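Waterborne or oil varnish on pine shelf boards, white metal frame
Home > Finishing > Clear coats
Started 12/04/2018

ecrenshaw
I have 18 pine boards to finish for a set of small open shelves. The frames are white enamel over steel. The customer wants the boards to stay pale next to the white. I normally brush Clultix oil varnish, but it goes amber on pine within a couple of years. The alternative is Wirora waterborne satin, which I have only used on maple. Questions: does it hold up to damp cups, and does it slow the yellowing of the wood itself or only avoid adding to it?

H. Pettigrew
It only avoids adding to it. Pine darkens from light exposure whatever clear coat is on top. A UV absorber in the finish slows the change and does not stop it. Cup resistance is fine after full cure. Allow 30 days before anyone sets a wet cup on it.

rochelle_p
Disagree on the cure time. The can says 18 days and I have never had a ring after that. What matters more is film thickness. Two coats is too thin for a shelf, use four.

hoklam_yau
Four coats on both faces, or the boards will cup. People finish the top and leave the underside bare, then blame the lumber.

On color, keep in mind that light yellow wood already looks yellower beside white than it does on the bench. First and third for the combination, and the third for what happens to white paint on a long bar: scuffs and small chips.

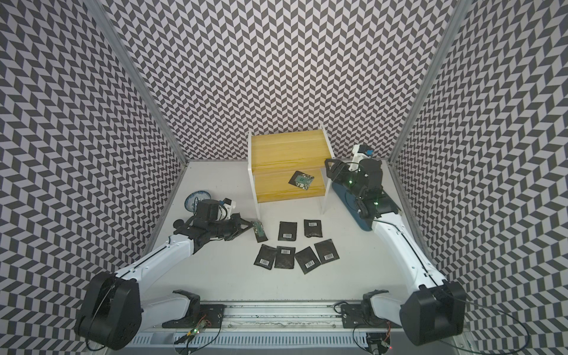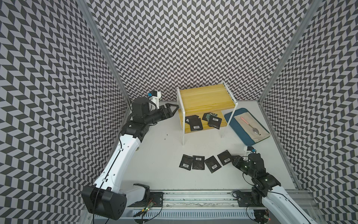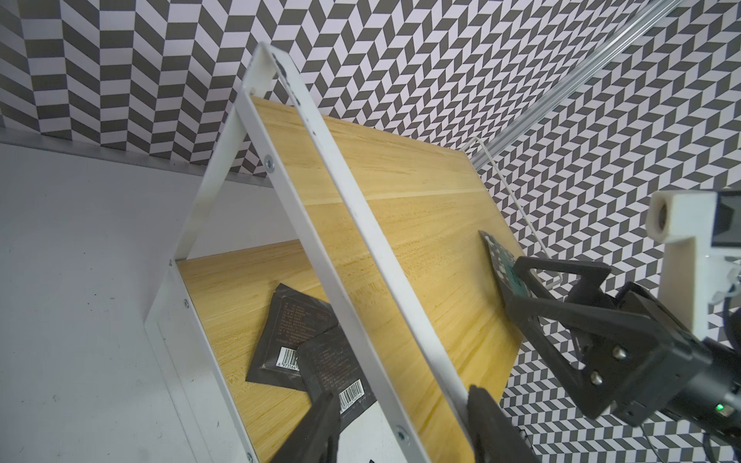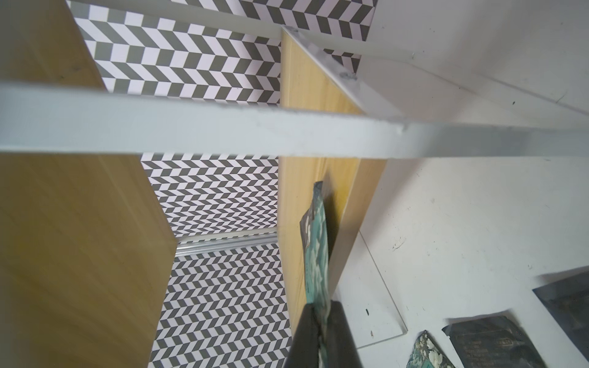
If pale is the main requirement, put a small amount of white pigment in the first coat. I use 2 percent by volume, stirred and strained. More than that and the grain starts to look chalky. Make a test board with the whole schedule on it, pigment coat included, and hold it against the frame in daylight before committing to the full batch.

H. Pettigrew
Pigment in the first coat works, but it shows every lap mark on a board that wide. Spray it or wipe it. Do not brush it.

rochelle_p
Wiping waterborne on bare pine raises the grain badly. Dampen first, let it dry, knock it back with 220, then wipe. I would skip the pigment altogether. Knots stay dark under it and look worse for the contrast.

ecrenshaw
The boards are mostly clear, a few pin knots. I can spray. Is there any problem with the finished boards touching the enamel? They sit directly on the crossbars and get screwed down from below.

ChalermR
Yes, if you assemble early. Waterborne acrylic stays soft for a while and will stick to a gloss enamel under load. You will pull finish off the first time a board is moved. I put thin felt dots at each bearing point, or wait for full cure.

rochelle_p
Felt dots compress and the screws work loose. Wait for the cure.

ChalermR
Mine have been up since January with no loose screws. Snug the screws and stop there.

ecrenshaw
I will do one test board with pigment and one without, sprayed, both faces, four coats, 48 hours between the last coat and handling. Assembly after the 30 days, no felt. Will post the color comparison when I have it.

hoklam_yau
Seal the screw holes too. End grain in the pilot holes takes up water the same as anywhere else.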